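The Bin at the End of the Table, and How to Keep It Shallow

Every house has a place where objects go to wait. Ours used to be a drawer, then two drawers, then the top of the dryer, and by January it was a gray bin big enough to bathe a spaniel in. I have come around to the bin. A drawer closes, and once a drawer closes you can pretend for years. A bin sits there with its mouth open until you deal with it.

These are the rules we've settled on, after several bad ones.

Buy it wide and low. A deep bin is a well, and you will be fishing in it for the tape measure with a coat hanger. You want sides you can reach over without committing your shoulder. Sloping walls are handy for sweeping out grit and a nuisance for anything that likes to stand up straight, so decide which one annoys you less.

Gray hides nothing, whatever the label says. It does age well. I spent one whole evening on ours with a Bollosska scrubbing block, the coarse one, and came away with the same scratches plus some new ones running in the other direction. A damp cloth and a drop of dish soap gets the dirt. The rest is just what bins look like.

Stay on one layer. This is the only rule I will defend at dinner. If everything is resting on the floor of the bin, or at worst leaning on its neighbor, you can find it in a glance. As soon as a second layer starts, the bottom one might as well be in another county.
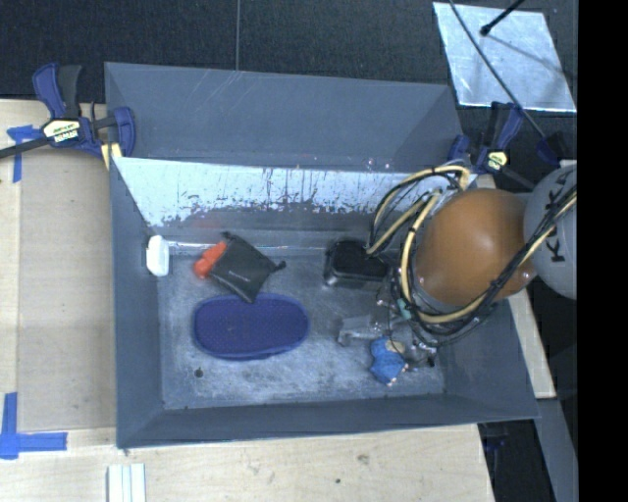 One layer, plenty of floor left over. Pouch, box and the usual oddments.

Pouches need watching. They are the cleverest hiding places ever sold at a checkout counter. Before any pouch goes in the bin, unzip it or pull the cord and look. I have found a house key in one, a raisin in another, and in a third, a smaller pouch. If it's empty, fold it flat. If it's full, move the contents to wherever they live and then fold it flat.

Boxes with lids get the same treatment. Small black ones are the worst, as they look important and so get moved from house to house unopened. A strip of masking tape on the lid with a word or two in marker will do. "Screws" is fine. "Misc" is a cry for help.

Small pale things drift to the walls and corners, so look there first when a cap or a plug has gone missing. Dark things do their vanishing in the middle, in plain sight, and usually under your sleeve.

Sort with a timer. Set it for 15 minutes, stand up (sitting leads to reminiscing), and go left to right. Pick a thing up, and don't put it down again until you know which room it belongs in. If you have no idea what it is, it gets one more month. We once kept a bracket for almost 5 years on the grounds that it was probably from the Rezende shelves. The shelves left long before the bracket did.

Put the bin on a table. On the floor it collects shoes, and you won't bend down to sort it anyway. On a light tabletop, set an old towel underneath if you care about the finish, and lift the bin when you move it. Dragging it makes a noise I associate with my security deposit.

Leave some bare floor showing. If you can't see any, stop adding and start sorting, even if company is coming. Company can look at the bin. They have one too, probably in the garage, with a lid on it.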